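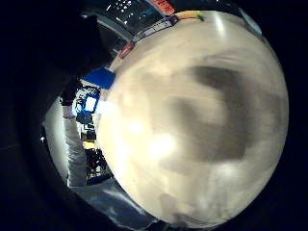 Grey smudges on a smooth, pale surface, with small coloured bits and pieces crowded round the edge.

Can a machine do it yet? Wiping, tidying and flowers

By Leokadia Wieczorek, for the Lalham household tips page

I get asked about robots nearly every time I write about cleaning, and I love it, because I'm the sort of person who will happily stand in a shop watching a floor cleaner find its way round a table leg. So this month it's the chores people most want to hand over: what a machine will take on today, what still wants a pair of hands, and how to do that part well.

Wiping down

A pale, smooth surface looks like the easiest job in the house. Wipe, rinse, done! But think about what you do when you spot a grey patch. You tilt your head to see if it's a shadow or a reflection. You run a finger over it. You decide whether it's dust, pencil or something sticky, and you press harder or softer to suit. Machines can already drag a pad back and forth very nicely (window-cleaning ones are great fun to watch), but telling a mark from a bit of glare is still tricky for them, and so is going gently round the clutter at the edges.

By hand, then: get down low and look across the surface towards the light. Start with a dry microfibre cloth, then a damp one with a drop of washing-up liquid. If a grey scuff stays put, try a soft rubber on a corner of it before reaching for anything gritty. Cream finishes show scratches far more than you'd think. Dry it straight away or you'll be looking at streaks by teatime.

Floors

Yes! This is the chore I'd hand over tomorrow. A robot vacuum run often beats a big weekly push with the upright, at least in my house, where the crumbs never stop. The one thing that spoils it is cable. Loose leads on a carpet will wind themselves round the brush, and then you're on your knees with the scissors out.

Lift every lead you can before you press the button. Hook-and-loop ties are cheap and go under the desk in a minute, and I keep mine 2 to a cable, one at each end. Huia Tomoana wrote in to recommend hanging the slack from a bulldog clip on the table edge, and I've been doing that ever since.

Flowers

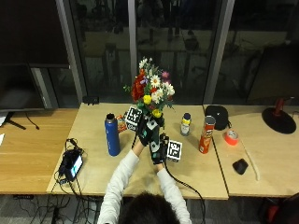 Sensor gloves on both hands, one of them gripping the stems of an artificial bouquet.

Arranging flowers is a marvellous test of hands, and I'd never given it a thought until I started reading up for this page. Stems slide against each other, leaves catch, and you're forever loosening your grip a little to turn one daisy without losing the rest. Gloves with sensors in them are one way of recording how people's hands move, so that a machine might learn from it later. I think that's wonderful. It also made me slow down and watch my own fingers, which I can recommend to anyone whose bunches always end up lopsided.

Would I trust a robot with the good vase? Not yet. With artificial stems I'd be quite willing to let one have a go.

For the rest of us: hold the bunch loosely in one hand and add with the other, giving the whole thing a small turn each time so the stems cross in a spiral. Put the big heads in first, reds and yellows well apart, then tuck in the small purple bits and greenery. Let a few thin sprigs stick out. Tie where your hand is. Artificial flowers want dusting, and a hairdryer on its cool setting does it nicely, held well back. For cloth petals that are properly grubby, shake them in a bag with a handful of salt. Do it over the sink.

Clearing the table

Surprisingly hard for a machine, this one. A tall bottle, a crisp tube, a mouse and a roll of tape each want a different sort of grip, and then somebody has to know where they live. My own method is a tray. Everything that doesn't belong goes on it, the tray goes round the house with me, and I don't sit down until it's bare. Give yourself 20 minutes for a bad table. Mine took 18 last time, with the radio on.

Stand rolls of tape on their flat side, by the way, and fold the end under so you can find it again.

Next time: folding sheets, and Shuzhen Cai's trick with the fitted ones. If you've got a machine that does a chore well, write and tell me which one and what it gets stuck on.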